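Computer case

Print this article | E-mail this article

A computer case is the enclosure that holds most of the parts of a desktop computer. It is also called a chassis, a tower or, less correctly, a CPU.
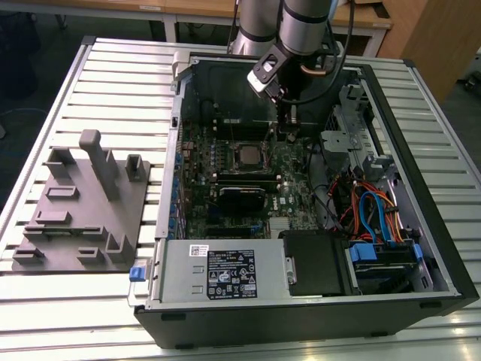
The case has three jobs: it supports the parts, it guides air over them and it keeps fingers and dust away from the circuits. Most cases have an inner frame of sheet metal, and many have a plastic outer shell. A tower stands upright in use but is normally laid on its side for repair, with the side panel off, so that the motherboard faces up and the memory modules and cards can be reached from above. The small rubber feet, which face the floor in normal use, then point out to one side. Black is the most common color for the shell, while the frame inside is often left gray.

Layout

The motherboard is screwed to a flat tray and takes up the middle of the interior. The processor sits in a socket on the board, with the memory slots close by. Expansion cards plug into the board and are held at the rear by a metal bracket. Drives are kept in cages, usually toward the front. Stamped tabs and perforated panels make a cage lighter and let air through.

Some makers fit colored plastic handles or latches to the parts an owner is expected to remove. The Estari office towers used blue for this purpose, and the Ding range used green. Plastic shrouds are used in many office models to direct air from a fan across the processor.

Cables

Data and power cables run from the board and the power supply to the drives. Orange, red and blue are all used for cable jackets or wires - the color of a data cable has no fixed meaning. Cables left loose over the board can block air and catch on the panel when it is closed.

Repair and reuse

Old towers are often stripped for parts. The Wundside repair shop, run by Moushumi Bepari, took in 248 towers in one year and returned 80 of them to use. The remainder were taken apart, and the frames were sold as scrap metal. Rizwan Sultana's parts guide for the Tasido line lists 3,526 items, many of them screws, brackets and drive rails that differ only slightly between models.

See also

Drive bay
Expansion card
Heat sink
Motherboard
Power supply

Contact us | Copyright and terms of use | Back to top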